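Reading time: 2 min

Tukstead opens dumpling and steamed bun kitchen for home cooks

May 2024 - Tukstead, the cooking school founded by Anong Hemmin and Willy Brouwer, announces the opening of its second teaching kitchen. The new kitchen is fully dedicated to dough: steamed buns, filled dumplings and simple flat breads which people can repeat at home the same evening.

The school started with soup classes and has welcomed 600 participants until now. Many of them asked for the same thing, a class where they can learn to work with dough without buying special equipment. For this reason the new program uses everyday pots and bowls, of the type that most families have already in the cupboard.

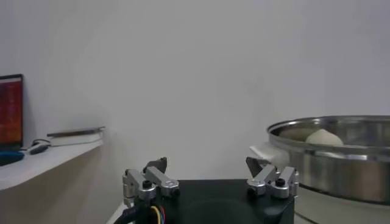
Each class takes 75 minutes and has place for 11 people. Participants mix their own dough, shape it and take the buns home in a paper box. The recipe cards were written by Fitriani Majimbun, who also teaches the evening group. They are printed in large letters, so one can read them also with flour on the glasses.

"People are afraid of dough, and I understand it very well," says Anong Hemmin. "My first buns were as hard as stones. In our kitchen you may make a bad bun, we eat it together with soup and you make the next one."

The price of one class is 32 euros, all ingredients included. Children from eight years are welcome together with an adult. A vegetarian filling is available at every class - please mention it when you book. Participants with an allergy are kindly asked to write to the school before they reserve.

The program runs until December. After that month the school will decide, together with the teachers, which classes will continue. A class about sweet fillings is already in preparation by Bence Hegyi.

Journalists who want to visit a class can contact Jelle Koster, press contact of Tukstead.

Contact | © Tukstead 2024 | Back to top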